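1/15/26

Quick one, lunch break, typing with one hand.

So the bus pass thing. Finaly gave up the car. Sold it before the holidays, to a guy who didn't even ask about the rattle. 64 days of riding the 503 now and I have opinions.

Mornings: fine. Good even. I get on at Piltari, get a seat, read. Four books so far, which is more than all of last year. Evenings, different story. The 503 bunches up after Adjei Street so you get none, none, none, then two together, both packed. I've started walking up to the stop before it. Adds a bit to the trip but I sit down.

Money. Insurance, gas, parking at work, that one tire... I added up last year and got $2,444. Not counting the repair in March because it makes me mad. Pass is way less.

What I miss: groceries. Big bag of rice on a bus, no. Abrehet Admasu from upstairs lent me her cart and I've become a cart person. Also miss singing, loudly.

Don't miss scraping ice. Or the lot. Or the gas station by Giten with the one pump that works.
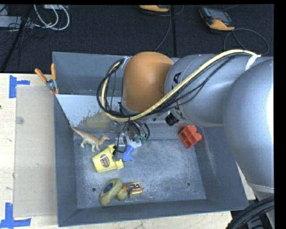 Would I buy another car? Maybe if I change jobs, but not before summer, and it would be somthing small and used.

Anyway if you're on the 503 in the evening, get on early and go to the back. Heater's on the left side. Ok, back to work.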